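Search this site
Search

Lunen Quarry Open House: Frequently Asked Questions

When is the open house?
The Lunen Quarry open house takes place each August at Dadeo Park. Gates open at 9:00 a.m., and the last quarry tour leaves at 2:30 p.m.

Is there a charge for admission?
Admission and parking are free. Food is sold by local vendors, most of whom accept cards.

How do I reserve a place on a quarry tour?
Tours are limited to 300 visitors. Tickets are issued at the Hsiao Pavilion and may not be held for guests who have not yet arrived. Each bus seats 28.

Are there age limits?
Tour guests must be at least eight years old. Closed-toe shoes are required. Hard hats are provided.

May community groups reserve a table?
Yes. Standard tables are assigned in the order in which applications are received.

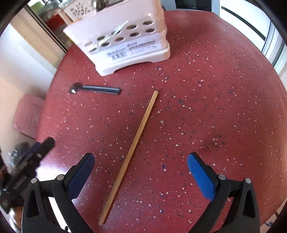
Groups must remove all materials by 5:00 p.m. Tents require prior approval.

Are pets permitted?
Only service animals are admitted.

Contact Community Relations, ext. 1371 | © Lunen Quarry | Back to top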